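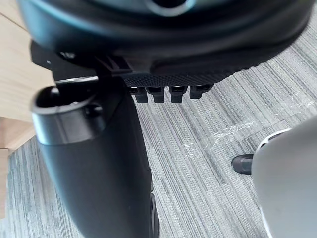 Home Docs Downloads Support
Filed under: Hardware Reviews / Manipulation Kits
Print this page | E-mail this page

Gistetti Wrist Kit: evaluation recordings and notes
README, revised 19 October 2023

Summary

This package holds the recordings made while evaluating the Gistetti wrist kit, sold by Paiva as an add-on for small robot arms. The kit consists of a wrist camera, a mounting bracket, a cable set and a license for the Silance capture software. The evaluation was done at our Drorstead office. Paiva supplied the kit at list terms and had no access to the results before release.

The package is meant for people deciding whether to buy the kit, and for people who already own it and want reference recordings to compare with their own. It was not collected as a training set. It can be used as one, within the limits listed under Known issues.

Contents

episodes/ holds 600 recorded episodes, one folder each.
calib/ holds the camera intrinsics and the wrist-to-camera transform, before and after remounting.
logs/ holds the Silance session logs, unedited.
tools/ holds a reader script and a script that checks timestamps.
CHANGES.txt lists differences from the January release.

Each episode folder contains a video file from the wrist camera, a CSV file of joint positions and gripper commands, and a short text file with the task name and the outcome as marked by the operator. Outcomes are "done", "partial" or "stopped". "Stopped" covers both operator stops and faults; the session log distinguishes the two.

Tasks

Reach: move the wrist to a marked point and hold.
Pick: close on a single object and lift it clear.
Insert: bring a part to an open-ended receptacle and release.
Low approach: bring the wrist in close above the floor.

The low approach task was added after the first release. Floor-level views have close foreground parts, patterned carpet and, in places, clear plastic film, a mix that most wrist cameras expose poorly. The film reads mainly as bright creases. Depth estimates over it should be treated as invalid.

Installation

1. Power the arm down and release the tool flange.
2. Fit the bracket, then the camera. Do not fully tighten the bracket screws until the cable is routed.
3. Run the cable along the outside of the last link with slack for full wrist rotation.
4. Install Silance and run "silance probe". The camera should be listed with a serial number and a firmware version.
5. Run "silance calibrate" with the printed target from the box. Keep the target flat.
6. Repeat step 5 any time the bracket has been loosened.

The printed manual gives steps 2 and 3 in the opposite order. With that order the cable clip could not be closed on our arm.

Findings

Mounting. The bracket held position through all sessions. Remounting it shifts the wrist-to-camera transform enough to matter for insertion, so the stored calibration cannot be reused.

Field of view. Parts close to the lens are soft and can take up a large share of the picture. Users who crop the top of the video should redo the intrinsics. A crop option exists in Silance but does not update the calibration file.

Contrast. Black parts against black parts are hard to separate, and the inside of an open-ended part gives almost no detail. The auto exposure setting favors the brightest region. Manual exposure gave more usable rims and edges in the insert task.

Timing. The timestamp check reports 133 episodes with at least one dropped video frame. Joint data is complete in all of them. The drops cluster in sessions where the log level was set to "verbose".

Software. Silance writes its session log to memory and flushes it every 2,000 lines. A crash loses whatever has not been flushed. The flush interval can be set in the configuration file; 1,000 is the lowest value it accepts.

Known issues

- Lighting was ordinary office lighting and was not controlled.
- Backgrounds repeat. A model trained on these episodes alone will likely depend on them.
- Outcome labels come from one operator per session and were not double-marked.
- The "partial" label was used inconsistently for the insert task in the earliest sessions.
- Audio was never recorded. The empty audio field in the metadata can be ignored.

Purchase notes

The kit is offered with or without the calibration target. The target is worth having, as the printable version scales incorrectly on some printers. Replacement cables are sold separately. The Silance license is tied to the camera serial number and moves with the camera if it is resold.

License

Recordings and tools may be used and redistributed with attribution. The session logs are included for reference and may not be edited and redistributed under the same name. Silance itself is not part of this package.

Print this page | E-mail this page
Back to top Previous Next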